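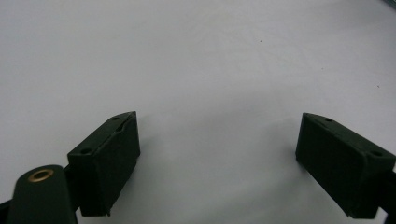 Small parts sorting, Plultevine workroom

Saturday, May 19, 2018

This page covers the day we went through the small parts at Plultevine. Most of them had piled up since December, when the shelves were moved and everything under a certain size went into whatever box was closest. Janaka Gunawardena set up the table, and Ah-rin Noh kept the list of what went where.

The rule for the day was simple. Clear the surface first, then bring over one box at a time. Anything small gets lost fast on a crowded table, and a plain pale background makes it much easier to spot a dropped screw or a bit of wire.

We stopped for lunch at noon and started again 15 minutes late. The bins from the Skorkero order were done by then - the labels had come off two of them, so those took longer than they should have.

The mixed box, on the white foam board. It's clear plastic, with a grid divider near the top and a jumble in the lower part: red, white, grey and black pieces, some of it packaging. The thin pieces lying across the pile make a box like this slow work.
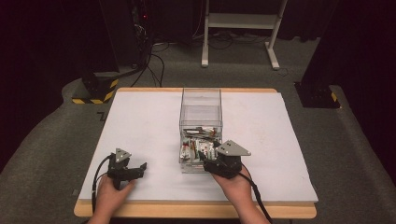

Ye-ji Cheon wrote in afterward to say that she would tip a mixed box out onto a tray and spread it flat before sorting, and that picking from the top only works when you already know what you are looking for. She also thought the packaging should go straight in the trash unless it has a part number on it.

We may try the tray next time. The packaging stays for now, as Dong-hyun Ji wants to check it against the old Flustus order sheets before any of it is thrown out.

Still to do: the two drawers by the door, the bag of loose washers, and new labels for the Skorkero bins. Lids for the clear boxes are on the top shelf - please put them back there.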